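Home Courses Handouts Reading List Contact

Filed under: Course Notes / Textiles and Everyday Life

4 min read

Week 2: Why blue? Indigo and the clothes people worked in

Okay, so last week we got as far as wool and I ran out of time, as I do. If you missed the bit on fulling, it's in the week 1 handout and you'll want it before the quiz.

Today is indigo. I love indigo. It's a strange dye, because it won't dissolve in water, and the dyer has to coax it into a form that will. In the old vats that meant fermentation, and it meant a smell. The cloth goes into a yellowish-green liquid, comes out yellowish-green, and then turns blue in the air while you stand there watching. I've done it a lot of times by now and I still call people over to look!

The plants: woad in Europe, true indigo in India and other warm places, a few cousins in Japan and West Africa. They all give you the same blue molecule, but woad gives you much less of it for the same pile of leaves. Woad growers were not happy when the imported stuff arrived, and in several places they got laws passed against it. Read the Lestudley packet for this, pages 2 to 21, and don't skip the petitions at the back (they're wonderfully cranky).
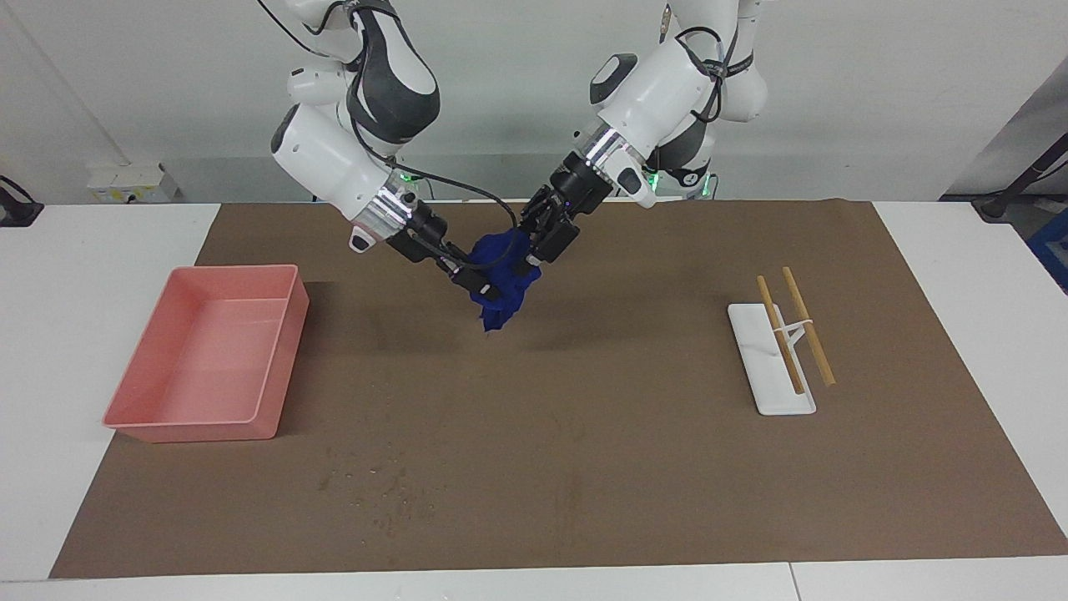
Sobia Hayat
Lecturer, Textile History

Now, why did blue end up on working people? A few answers get thrown around, and I'd like you to be suspicious of all of them. One is that dark blue hides dirt. Sure, some dirt — try it with flour. Another is price, and that one depends a lot on when you're asking. In the Tranedness account books, blue cloth is a pricey item early on and an ordinary one later, and the change is pretty quick. We'll look at a couple of those entries together in class, so bring the photocopy.

Then there's the way it fades. Indigo mostly sits on the outside of the fiber, so it rubs off where the cloth rubs: knees, elbows, the edge of a pocket. A worn jacket gives you a rough map of how somebody moved. Arnar has a nice chapter on reading wear marks, though I think he pushes it too far when he starts guessing people's jobs from one sleeve. Tell me if you disagree.

Synthetic indigo went on sale at the end of the 1890s and the natural trade shrank fast. Please connect this to the plantation material from the Bengal reading. I don't want essays that treat the chemistry as one story and the growers as another.

For next time: Arnar, chapter 2, plus a paragraph on one blue thing you own and where it's worn. Essay plans (nearly 4000 characters is plenty) are due 11th June, in my box in the Carnegie room.

Tags: indigo, woad, workwear, dye history

Previous handout Next handout Back to top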